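Hokdale College
Department of Music
Position Announcement: Assistant Director of Athletic Bands and Instructor of Percussion
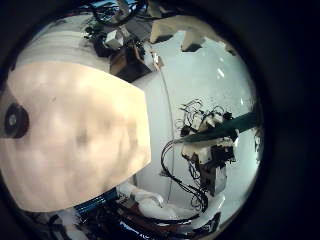 Hokdale College invites applications for a full-time, non-tenure-track position as Assistant Director of Athletic Bands and Instructor of Percussion. The person appointed will report to the Director of Bands, Dr. Brock Landry, and will share responsibility for the marching band, the basketball pep band and the percussion program. Duties combine classroom teaching, rehearsal and travel with a fair amount of technical work. The front ensemble performs with amplified keyboards and a synthesizer, and a candidate who can look at a tangle of black cables and trace each line to its source will be at an advantage. The college provides a student equipment crew for home and away performances, and the Assistant Director trains and supervises that crew.

About the College and the Department

Hokdale College is a private, residential liberal arts college with a long record of preparing teachers, nurses and church musicians. The Department of Music offers the Bachelor of Arts in Music and the Bachelor of Music Education. It has 122 majors and minors. Ensembles are open to students in every field of study, and most members of the marching band are majoring in something other than music.

The department is housed in Cermont Hall, which contains a recital hall seating 400, a band rehearsal room, a percussion studio and 10 practice rooms. The marching band rehearses outdoors on the Zeng Practice Field during the fall semester and moves indoors for the pep band season.

Responsibilities

Teaching

Teach applied lessons in percussion to majors and minors at all levels.
Teach the percussion methods course for music education students each spring.
Direct the percussion ensemble, which presents one concert each semester.
Teach one additional course according to the needs of the department and the background of the person appointed. Recent offerings have included marching band techniques, music appreciation and introduction to music technology.
Serve on juries and recital hearings.

Athletic Bands

Assist the Director of Bands in all rehearsals and performances of the marching band, including home football games, selected away games, parades and the annual high school band day.
Write or arrange music for the battery and front ensemble, and teach that music in sectional rehearsals.
Assist with drill design. The department uses current drill-writing software and will provide a license.
Direct the pep band at men's and women's home basketball games and at conference tournament games when the teams qualify.
Supervise the drum majors, section leaders and equipment crew.
Take part in preseason band camp each August. Attendance at camp is required, and the contract period has been set to include it.

Recruitment and Administration

Visit high schools and community colleges with the Director of Bands, and represent the department at college fairs and state music education conferences.
Hear auditions and recommend participation awards under the guidelines of the Office of Financial Aid.
Maintain the inventory of percussion instruments, uniforms and sound equipment, and prepare repair and replacement requests for the annual budget.
Arrange buses, meals and lodging for band travel in accordance with college policy.
Keep attendance and eligibility records.

Required Qualifications

Master's degree in music education, performance, conducting or a closely related field, completed by the date of appointment.
At least 2 years of experience teaching percussion in a marching program at the high school, college or independent level.
Demonstrated ability as a percussionist in both concert and marching settings.
Ability to teach students of varied musical backgrounds, including students who come to the college without private lessons.
Ability to work evenings and weekends during the football and basketball seasons.
Valid driver's license and a driving record acceptable to the college's insurance carrier.

Preferred Qualifications

Doctoral degree, completed or in progress.
Experience as an arranger for marching band or pep band.
Experience with live sound, including the setup and operation of a small mixing console.
Familiarity with the show-style marching tradition.
Successful experience in student recruitment.
Public school teaching experience.

Physical Requirements

The position requires outdoor work in heat and cold, extended periods of standing, and the lifting and moving of instruments and equipment. Rehearsals take place in areas with high sound levels, and the college supplies hearing protection to all instructional staff and students. Reasonable accommodations will be made to enable qualified individuals with disabilities to perform the essential functions of the position.

Terms of Appointment

This is an annual, renewable appointment at the rank of Instructor. Salary will depend on qualifications and experience. Benefits include health, dental and life insurance, a retirement plan with an employer contribution, and tuition remission for the employee, spouse and dependent children after the waiting period stated in the staff handbook. A limited moving allowance is available and must be approved in writing before expenses are incurred.

Funds for professional travel are awarded each year through the Sterer Fund for Faculty Development. Instructors are eligible to apply in their first year of service.

Application Procedure

Applicants should submit the following through the Office of Human Resources employment page:

A letter of application addressing the responsibilities and qualifications listed in this announcement.
A current curriculum vitae.
Unofficial transcripts of all graduate study. Official transcripts will be required before an offer is made.
Names, telephone numbers and e-mail addresses of three professional references. References will not be contacted without notice to the applicant.
Links to video recordings showing the applicant in rehearsal with a student group and in performance as a percussionist. Recordings need not be professionally produced.
One score or excerpt of the applicant's own writing or arranging for percussion, if available.

Please do not mail recordings or printed scores. Incomplete applications will not be forwarded to the search committee.

Review of applications began on 2022-08-04 and will continue until the position is filled. Selected applicants will be invited to an interview by video conference. Finalists will visit campus, where they will teach an applied lesson, lead a percussion sectional, rehearse the full band in one selection and meet with students and members of the faculty. The college will pay the travel costs of finalists.

Questions about the duties of the position may be directed to the chair of the search committee, Dr. Xiuying Shen, Associate Professor of Music, at the department office in Cermont Hall. Questions about the application system should be directed to the Office of Human Resources.

Employment is contingent on a satisfactory background check and on verification of eligibility to work in the United States.

Hokdale College is an equal opportunity employer. The college does not discriminate on the basis of race, color, national origin, sex, age, disability, religion, veteran status or any other characteristic protected by law in its employment practices or in admission to its programs.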